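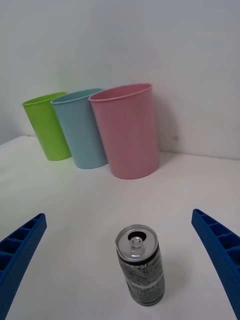

## Plastic cups in the shared kitchen: keep, bin or hide?

**benjie_cabrera** – March 24, 2022

Right. I've got three plastic cups (green, blue, pink) and a partner who wants them gone before we have people round. My position is that a fizzy drink tastes better out of a cup than out of the can. Hers is that we are adults and own glasses. We own two glasses. One of them is a jam jar.

Do I keep them out or put them in the cupboard with the fondue set and the other things we're ashamed of?

**kellport_tin**

Keep. Plastic bounces. I moved into a flat in Camarville with a full set of nice tumblers in November and I now have a full set of different, smaller, sharper tumblers.

**Adaeze O.**

Bin them. They go cloudy, they hold on to the taste of whatever was in them last, and squash never really leaves. Also you can't drink pop from a can and then complain about cups, pick a side.

**benjie_cabrera**

I did pick a side. The side was cups. Anyway they look perfectly respectable lined up at the back against the wall, green then blue then pink, and it leaves most of the front of the table free.

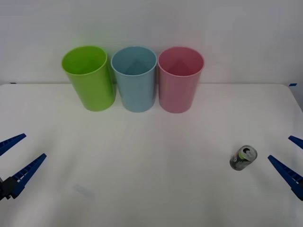

And before anyone says it, yes I know they'd take up less space stacked. Stacked they stick together and you need two people and some hot water to get one out.

**ibrahim_a**

They stick if you stack them wet. Dry them first.

**benjie_cabrera**

Dry them, he says. With what, my staff?

**ibrahim_a**

A tea towel, Benjie.

**Adaeze O.**

Open side up is wrong as well. Upside down or you're drinking dust.

**bello42**

Disagree with Adaeze. Upside down on a table means the rim you put your mouth on is sitting on whatever the table's been through. I'd rather have the dust – at least I know where it's from.

**Adaeze O.**

You could wipe the table.

**bello42**

You could wipe the cup.

**kellport_tin**

Forty-two posts on the washing-up bowl thread and now this. I love it here.

Serious point though: the different colours are the best argument for keeping them. At a party everyone has their own and there's none of that business of sniffing glasses at midnight to work out which one is yours. My sister bags green every time and gets quite nasty about it.

**ibrahim_a**

Works for three guests. After that you're back to sniffing.

**benjie_cabrera**

We don't know more than three people we'd let in. Had another look from a bit nearer and I'm standing by my row.
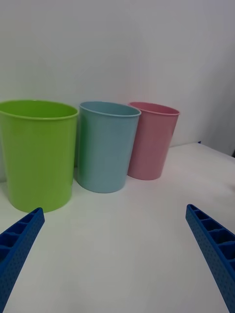

*Green, blue and pink, still not in the cupboard.*

**Adaeze O.**

Fine, they're cheerful, I'll give you that. Blue's the only one I'd drink from. Pink looks like it belongs next to a toothbrush.

**bello42**

Pink is the nicest one and I'll not be taking questions.

**benjie_cabrera**

Update: she says they can stay until we buy proper glasses. So that's them sorted for life. Does anyone want a fondue set?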